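Kitchen tables wanted for the Tirnlow repair Saturdays 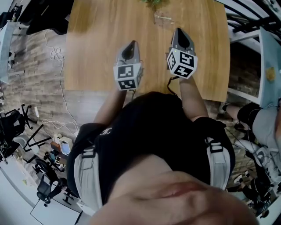
TIRNLOW, June – The Shezi Street hall is looking for sturdy wooden tables to replace the folding ones, which have had their day. Two of them collapsed at the spring plant sale and a third will only stand up if it is pushed against the wall. If you have a table you no longer use, please read on before you bring it over.

What we can take

Solid wood is best. Pine, oak, beech and maple have all held up well in the hall over the years. Veneer is fine if it is not lifting. We cannot take glass tops, and we cannot take anything with a center pedestal, as these tip when someone leans on one end. Rectangular tables are easier for us to store than round ones, and they can be pushed together for the long lunch in the fall.

Length matters more than looks. Anything under 4 feet is too short for two people to work side by side, and anything over 8 feet will not go around the corner by the coat rack. Please measure before you load the truck. Scratches, ring marks and old paint do not matter to us.

Legs should be tight. If they wobble, try a quarter turn on the bolts under the corner blocks first. A table with one bad joint can still be useful, so send a note to the hall office and describe the problem. The repair group has glue and clamps and is happy to have something to practice on.

Looking after an oiled top

Several people asked at the last open day how the hall's older tables are kept up. Most of them were stripped and oiled four years ago and have needed very little since. The method is the same for a table at home.

Clear the top and wipe it down with a damp cloth and a drop of dish soap. Let it dry overnight. Sand lightly with the grain using 180 grit paper, then wipe off the dust with a dry cloth. Pour a small amount of oil in the middle and spread it thin. Wait 20 minutes and wipe off everything that has not soaked in. Oil left sitting on the surface goes sticky and then you have to start over. A second coat the next day is worth doing on a table that gets daily use.

Rags soaked in oil can catch fire by themselves if they are left in a heap. Lay them flat outdoors until they are stiff, or put them in a metal can of water with a lid. The hall does not allow oily rags in the indoor trash at any time.

White rings from hot mugs will often come out with an iron on low heat over a dry cotton cloth, a few seconds at a time. Black rings are deeper and usually need sanding. We use Tatham table oil at the hall because the hardware store stocks it, but any oil sold for tabletops will do.

Drop-off and pickup

Tables can be dropped at the side door on Saturday between 9 a.m. and noon. Please do not leave them outside after hours. Last year a good maple table sat in the rain for two nights and the top split.

The hall van can collect within the Tirnlow town limits and as far out as Skusus Road. There is no charge for this, but the driver needs a second pair of hands at your end. Stairs are a problem, so tell the office if there are any. Leave your address, the size of the table and a phone number on the sheet by the front desk.

The hall has set aside up to $100 for hardware, sandpaper and finish. If the tables come in good shape, what is left will go toward felt pads for the legs – the new floor in the main room marks easily.

We also have two coffee tables and a sewing cabinet that are too low for our purposes. They are in the back hallway and free to anyone who can carry them out. The cabinet is missing a hinge.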